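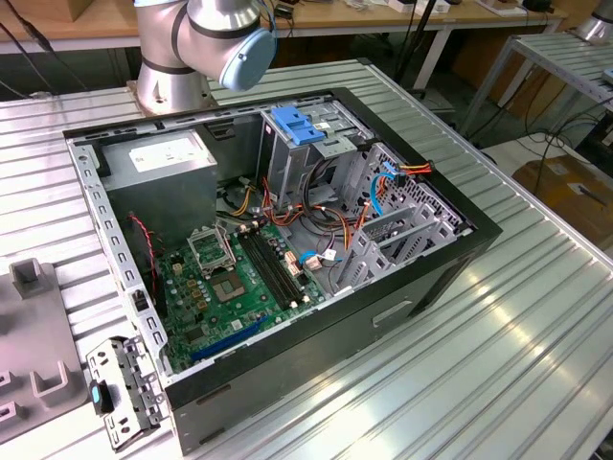 A desktop tower on its side with the side panel off. The processor socket is empty and its bracket is up.

Desktop Towers: Frequently Asked Questions
Soltby Computer Reuse, 458 Danzer Street, Drusby
Last updated 30 October 2022

These are the questions we get at the counter and by email about old desktop computers. Laptops, printers and monitors have their own page.

What desktop computers do you take?

Any tower or small desktop, working or not, from any maker. Missing parts are fine. We take towers with no drive, no memory, no processor or no side panel. We don't take cases that have been under water or have been used to store other things.

Does it cost anything to drop one off?

Dropping off a tower is free. If you want the drive wiped and a signed wipe record, the charge is $15 per drive. Pickup inside Drusby is $40 per trip, for as many towers as fit in the van.

Should I take anything out before I bring it in?

Take out any discs, memory cards and USB sticks. Check the optical drive with a straightened paper clip if the tray won't open. You can keep the drive if you like. Please leave the rest in place, including the cables, even the ones that look like they go nowhere. A power supply with its cables cut off is scrap.

How do I get the drive out myself?

Shut the computer down, unplug it from the wall and hold the power button in for a few seconds. Lay the tower on its side so that the removable panel faces up. On most cases the panel is held by two screws at the back, or by a latch.

Look for a metal cage or bay with two cables going to it, one flat and narrow for data and one wider for power. On many office towers the cage has colored plastic latches, often blue or green. Those are the parts you are meant to press or pull. Unplug both cables by the connector and not by the wire, then release the latch and slide the drive out. Some older cases use four screws instead, two on each side of the drive.

If the cage swings up on a hinge, support it with one hand while you work.

I can't find a drive in the cage. Where is it?

It may have been removed already, which is common with computers from offices and schools. Newer machines may also have a small flat drive screwed straight to the motherboard. It is the size of a stick of gum and has no cables. If you aren't sure, bring the tower in and we will look while you wait.

What do the wire colors mean?

On a standard power supply, black is ground, yellow is 12 volts, red is 5 volts and orange is 3.3 volts. A SATA power plug often has all four. The colors are a guide only. Some makers use all-black cables or their own plugs, and two of our customers have damaged boards by swapping in a power supply that fit but was wired differently. Check the part number on the label before you swap one.

The thin flat data cables come in any color. Blue, red and black all do the same job. 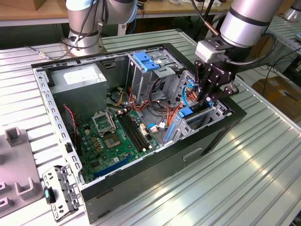

Can I reuse the processor from an old tower in another computer?

It has to match the socket, and the board's firmware has to support that model. Look up the board number on the maker's support page and compare it with the list of supported processors. If the number stamped on the processor is hidden under dried paste, wipe it with a soft cloth and a little isopropyl alcohol.

How should I handle an empty processor socket?

Close it up. Depending on the type, the contacts are either on the board as tiny springs or on the processor as pins, and the spring kind bends very easily. If you still have the plastic cover, snap it on. If not, lower the metal bracket gently and hook the lever down - no tape over the contacts, and no foam. Don't blow on it or brush it. A board with bent contacts can sometimes be saved, but we don't offer that repair.

Can I add more memory to a tower I bought from you?

Usually. Most of the older boards we sell have two or four slots. Note what is already in there before buying more. The type (DDR2, DDR3 or DDR4) is printed on the sticker, and the types don't fit each other's slots. Bring the old stick with you and we can match it from the bins. Memory bought here can be exchanged within 15 days.

Do you sell single parts?

Yes, from the shelves on the left as you come in. We usually have power supplies, cases, fans, data cables, drive latches and rails, slot covers, and memory. Latches and rails are sold by case model, so please write down the model number from the back or bottom of your tower. Bare boards without a processor are sold untested and can't be returned.

Is it safe to open the power supply?

Don't. Parts inside can hold a charge after it has been unplugged. If a power supply has failed, replace the whole box.

What is the best way to clean the inside?

Take the tower outdoors and use short bursts of canned air, with the can held upright. Hold the fan blades still with a finger. A soft, dry paintbrush works on case rails and vents, where the dust packs into the holes. We don't recommend household vacuums.

The side panel won't go back on. What am I doing wrong?

Nearly always it is a cable pinched along the rail, or a drive cage that isn't all the way down. Push the cage until the latch clicks, tuck the spare cables in next to the power supply, and try again with the panel set half an inch back from the front before you slide it forward.

What happens to towers you can't fix?

We pull the usable parts and test them. Steel cases, cables and dead boards are sorted and go to the Emgate yard, which collects from us every month except August, when both places are closed for two weeks.

Do you give classes?

Flurina Hämmerli teaches a basic "Inside the Tower" evening at the shop, with 6 places per class. You work on one of our machines and take it apart down to the bare case, then put it back together. Sign up at the counter. Bring reading glasses if you use them - the print on the boards is small.

I have a question that isn't on this page.

Ask at the counter or leave a note in the box by the door with your phone number and the model of the computer. We call back within two working days.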